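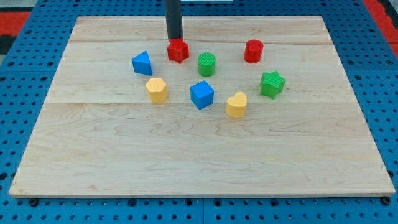 Heraにはどんなデータが入っていますか。

卓上のブロックを棒の先で押して動かす作業を、FlatedisとGourlayという2つのコントローラでそれぞれ記録した、合計600エピソードの動作データが入っています。

Hera データカード兼README
最終更新 2022年8月26日
文責 Emiliano Beltrán

はじめに

Heraのページを開いてくださって、ありがとうございます。もともとは研究室の中で「Flatedisのほうが動きが素直だ」「いや、Gourlayのほうが当たりがやわらかい」という話がお昼のたびに出ていて、それなら同じ机、同じブロック、同じ指示で録って見比べましょう、というところから始まったデータです。7月に集中して記録し、そのあと少しずつ整理をして、ようやく外の方にもお渡しできる形になりました。

立派な論文が先にあって、その付録として出しているわけではありません。ですから、このREADMEもやや長めです。使う前にぜんぶ読んでいただかなくてもかまいませんが、「座標系について」と「気をつけていただきたいこと」だけは、どうか先に目を通してください。私たち自身がいちばん時間を溶かしたのがその二か所です。

何をさせているか

アームの先には指のあるグリッパではなく、黒い細長い棒がまっすぐ下向きに付いています。つかむ、持ち上げるといった動作は課題に含めていません。木の板の上に置いた色つきのブロックを、棒で押したり、引き寄せる向きに回り込んだりして、言葉で指示された配置に近づけていきます。

グリッパを使わなかったことについては、何人もの方から「もったいない」と言われました。お気持ちはよくわかります。けれども今回見たかったのはコントローラの癖でして、指が入ると、開閉のタイミングや握りの深さといった別の事情がどうしても混ざってきます。棒で押すだけなら、接触のしかたの違いがそのまま軌跡に出てくれます。星形のとがったところを少し横から押したときなど、コントローラごとの性格がよく出て、見ていて飽きません。

ブロックは赤、青、緑、黄の四色で、色ごとに形の違うものが二つずつあります。

赤　星形、円柱
青　三角柱、立方体
緑　円柱、星形
黄　六角柱、ハート形

円柱と星形は色違いが二組あるので、「円柱を押して」だけでは指示が決まりません。指示文にはかならず色を入れるようにしました。たとえば次のような文です。

赤い星を青い三角に近づける
黄色いハートを板の手前に寄せる
緑の円柱を赤い円柱の左に置く
青い立方体を黄色い六角形から離す

「三角」「六角形」のように、ふだんの言い方をわざと残してあります。きちんと「三角柱」「六角柱」と書いた文も混ざっていますので、言葉の揺れごと学習させたい方にはちょうどよいと思います。逆に、揺れを消したい方のために、正規化した指示文を別の列に入れておきました。

机まわり

板は明るい色のメープルで、波のような木目がはっきり出ています。下の台は青い穴あきのテーブルです。木目がきれいなのは気に入っているのですが、画像処理をする方にはすこし厄介かもしれません。とくに黄色いブロックは上の面が淡い色に写ることがあり、単純な色のしきい値で切り出そうとすると木の地と混ざります。私たちも最初に書いた検出スクリプトで六角柱をずいぶん見失いました。色だけに頼らず、側面のやや濃い黄色や輪郭も合わせて見るようにしたところ、ずっと落ち着きました。

赤い星と赤い円柱についても、板の外に赤い面が写り込む画角がありますので、先に板の範囲で切り抜いてから色を見ることをおすすめします。切り抜き用の四隅の座標は、各セッションの設定ファイルに入っています。板は斜めから見ると奥がすぼまった台形に写りますから、長方形のまま切り抜くと外側の台が残ってしまいます。付属の変換スクリプトを通していただくのがいちばん楽です。

コントローラについて

Flatedisは位置指令を中心にしたもので、目標の点を渡すと、そこへきっちり向かいます。ブロックに当たっても進み方があまり変わらず、軌跡を描くと線がとてもきれいです。そのかわり、棒の当たる場所が中心からずれていると、ブロックを回してしまいがちでした。円柱を押しているときの横滑りは、正直に申しまして、操作している側がすこし焦ります。

Gourlayは力の加減を見ながら動くもので、当たった瞬間にわずかに引くような、やさしい動きをします。立方体の面を押してまっすぐ運ぶのは、こちらのほうが上手だと私は感じました。ただ、目標の近くで迷うように細かく動くことがあり、エピソードの終わりのほうが長くなりやすいです。終わりの判定を自動にしている方は、しきい値を少しゆるめにしていただくとよいかもしれません。

どちらが優れている、という結論はこのデータカードでは出しません。研究室の中でも意見が割れたままで、私自身も、星形を押す日はGourlayびいき、離れた場所まで一気に運ぶ日はFlatedisびいき、という頼りない立場です。皆さんの評価のしかたで見比べていただいて、もし面白い違いが見つかったら、ぜひ教えてください。

カメラについて

各エピソードは2台のカメラで同時に記録しました。板を手前の高い位置から見下ろすものをfront、横寄りから見るものをsideと呼んでいます。機材はどちらもEkeroの同じ型で、露出とホワイトバランスは固定です。

frontでは、棒が奥のブロックの上に来ると、ブロックの上の面の中心が隠れます。接触しているのか、すぐ上にあるだけなのかを画像から決めるのは、人の目でも難しいことがあります。接触の有無を知りたいときは、画像ではなく、記録の中のcontact列をお使いください。contactはモータ側の値から推定したものなので、こちらも完璧ではありませんが、画像だけで判断するよりはずっと頼りになります。

データの分け方

評価用に100エピソードを取り分けてあり、残りが学習用です。評価用にはFlatedisとGourlayを同じ数だけ入れ、初期配置もできるだけ対になるように選びました。対の関係はpair_idという列で追えます。同じpair_idを持つエピソードは、指示文が同じで、ブロックの初期配置をできるかぎりそろえたものです。

「できるかぎり」と書いたのは、配置を手で戻しているからです。重ね合わせの表示を見ながら丁寧に並べたつもりですが、星形やハート形の向きには少しずつずれがあります。厳密な対応が必要な解析では、最初の画像から推定した姿勢の列を使って、ずれの大きいものを外してください。

ファイルの構成

hera/
 README.txt
 LICENSE.txt
 episodes/
 flatedis/
 gourlay/
 splits/
 train.txt
 eval.txt
 config/
 board_corners/
 calibration/
 tools/
 rectify.py
 replay.py
 check_pairs.py

エピソードごとのフォルダには、両カメラの動画、棒の先の軌跡、指示文、それに操作者のメモが入っています。メモは短いもので、「途中で緑の星に触れた」「指示を読み違えてやり直し」といった一言が書いてあるだけです。書式がばらばらで恥ずかしいのですが、解析で首をかしげたときに読むと案外助かりますので、そのまま残しました。

主な列

time　エピソード開始からの秒
tip_x, tip_y, tip_z　棒の先の位置
cmd_x, cmd_y, cmd_z　コントローラへ渡した目標の位置
contact　接触の推定値
controller　flatedisまたはgourlay
instruction　操作者が読んだ指示文そのまま
instruction_norm　表記をそろえた指示文
pair_id　対になるエピソードの番号
note　操作者のメモ

tipとcmdの差を時間に沿って描いてみるのが、最初の一歩としていちばん楽しいと思います。Flatedisではこの差がほとんど動かず、Gourlayでは接触のたびにふわっと開いて、また閉じます。はじめてこの図を並べたときは、お昼の言い争いがそのまま線になったようで、みんなでしばらく画面の前に集まっていました。

座標系について

原点は板の手前左の角、xは右向き、yは奥向き、zは上向きです。単位はメートルです。

古い版をお持ちの方へ、お願いがあります。最初に配った版では、Gourlay側だけyの向きが逆になっていました。軌跡だけを見ていると気づきにくく、指示文と照らし合わせてはじめて「手前に寄せる」はずのハートが奥へ行っていることがわかる、という困った間違いでした。現在の版では直っています。configフォルダの中にcalibrationがなければ古い版ですので、お手数ですが入れ替えてください。ご迷惑をおかけした方には、あらためてお詫びします。

動かし方

展開したら、まず次を試してみてください。

python tools/check_pairs.py --root hera
python tools/replay.py --root hera --split eval --view front

check_pairs.pyは、対の片方が欠けていないかを確かめるだけの小さなスクリプトです。replay.pyは動画と軌跡を並べて再生します。スペースキーで止まり、左右の矢印でひとこまずつ送れます。接触のこまへ飛ぶ機能も付けました。cのキーです。これは自分が欲しくて夜中に付け足したものなので、ときどき一こまずれます。

気をつけていただきたいこと

同じ環境で録ったデータですので、別の板、別の照明で同じように動くかどうかは確かめていません。とくに板の摩擦は大事で、表面の違う板に替えると、どちらのコントローラも押し方の調整がいるはずです。

指示文は日本語だけです。英訳を付けてほしいというご要望をいただいていますが、機械的に訳したものを入れると「寄せる」と「近づける」の区別が消えてしまいそうで、まだ迷っています。

操作者はどちらのコントローラも使っていますが、慣れの差はあります。Flatedisを長く使ってきた人が多いので、Gourlay側の早い時期のエピソードには少しぎこちないものが含まれます。記録の順番はsession列の並びで追えますから、気になる方は後ろのほうだけを使って比べてみてください。

また、うまくいかなかったエピソードも消していません。noteに理由が書いてあるものは、failedの印も付けてあります。成功例だけで学習したい場合は、この印で除いてください。私としては、失敗したもののほうにコントローラの違いがよく出ていると思っていますので、一度は眺めていただけるとうれしいです。

よく似た課題との違い

つかんで置くデータをお探しの方には、Heraは向きません。高さ方向の動きは、棒を下ろす、上げるがほとんどで、積み重ねもありません。一方で、接触しながら向きを変えていく動きはたくさん入っています。三角柱の角に引っかけて回す場面や、立方体の角を押してしまって思わぬほうへ向く場面など、平面の上だけでもこれほど手こずるものかと、録りながら何度も思いました。

ライセンスと引用

データはクリエイティブ・コモンズの表示ライセンス、toolsの中身はMITライセンスです。研究にも教育にも、どうぞ気軽にお使いください。引用の決まった形はまだありませんが、データセット名のHeraと、お使いになった版の更新日を書いていただければ十分です。

連絡先

不具合や質問は、配布ページの課題欄に書き込んでください。日本語でも英語でもスペイン語でも大丈夫です。お返事が遅いときは、たいてい板の前で次の記録の準備をしています。急ぎのときは件名に「急ぎ」と入れてください。

次の版では、棒の先にやわらかいキャップを付けた記録を足す予定です。試しに録った分は手元にありますが、対の整理がまだ終わっていません。先に見てみたいという方は、用途を一言添えてご連絡をいただければ、整理前のままでよければお渡しします。

Emiliano Beltrán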